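Ticket 627
Site: Plomelberg, first floor, open office
Category: Facilities / flooring and cleaning
Raised by: Hicham Ait Ali
Assigned to: Driss El Idrissi
Status: Closed

Problem as reported

Carpet tiles on the first floor are getting marked where people put food down. Staff have been eating lunch on the floor side of the office since the canteen tables went away for repair in May. I have found grease spots on two tiles and something sticky on a third. The cleaners use the ordinary spray from the cupboard and it leaves a pale ring that looks worse than the spot did. Please advise what to use and whether the tiles need replacing.

Hicham, 09:40

Reply from Driss El Idrissi

Thanks. Before I order anything I need to know a few things.

1. Are the tiles the dark grey ones from Tahiri, or the older ones by the lift?
2. Are the marks still there after vacuuming?
3. What sort of food is it, and what is it being put down in?

Please don't put any more spray on the rings for now.

Reply from Hicham Ait Ali

Dark grey, the Tahiri ones. Marks are still there after vacuuming. Food is mostly sandwiches and salad, put down in small open containers.

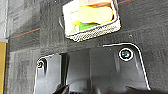
The two greasy tiles are near the window and the sticky one is by the pillar. I had a look at the box of spares in the store and there are 7 left, so we could swap all three if we have to, but I would sooner keep them. The new ones never quite match for the first few months.

The spray is the Ferberg multi-surface one. The label says hard floors and worktops. It doesn't mention carpet at all.

Reply from Driss El Idrissi

That explains the rings. The Ferberg spray leaves a film on carpet and the film picks up dust. The spots underneath may be quite small.

Try this on one tile first, the sticky one:

Lift the tile out and take it to the sink area. They are only held at the corners, so go in with a flat scraper and it should come up without tearing.
Blot with plain warm water and a white cloth. Do not scrub.
Put a little of the Zallar carpet cleaner on the cloth, not on the tile. Work from the outside of the mark inwards.
Leave it 15 minutes, then blot with clean water again.
Stand the tile on its edge to dry. Overnight is best.

For the greasy ones, do the same but use the Zallar twice before the last rinse.

Update from Hicham Ait Ali, 16:20

Sticky tile done. The mark has gone and so has the ring, as far as I can tell while it's damp. Tile came up easily, but one of the corner stickers stayed on the floor and I had to scrape it off. Do we have more of those?
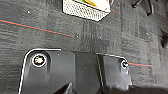 I also asked people to stop using the floor for lunch and they said fair enough, but where else. The perforated sort of container is my main worry. If there is dressing on the salad I can't see it staying in. Could we have a couple of trays, or a wipeable mat?

Reply from Driss El Idrissi

Corner stickers: there is a roll of 100 in the bottom drawer in the store, under the door stops. Use four new ones per tile and press the tile down from the middle.

Mat: yes. I have asked for two wipeable mats and they will come up with the next stationery delivery. Until then please use the big trays from the meeting room cupboard — they have a lip, so small spills stay on the tray.

I have moved the Ferberg spray to the kitchen and put a bottle of the Zallar in the cleaners' cupboard with a label on it saying carpet.

Update from Hicham Ait Ali

Tile dry this morning and back in place. No ring. Both greasy tiles done the same way. One is clean. The other has a faint shadow if you stand with your back to the window, but I'm happy to leave it and turn it so it sits under the filing cabinet.

No spares used, so the count in the store stays as it is. Mats not here yet. Trays are in use.

Closing note

Cause: hard floor spray used on carpet, on top of food spills.
Fix: tiles lifted and cleaned with Zallar, new corner stickers, spray moved.
Outstanding: two mats on order. Canteen tables are on a separate ticket.

Closed by Driss El Idrissi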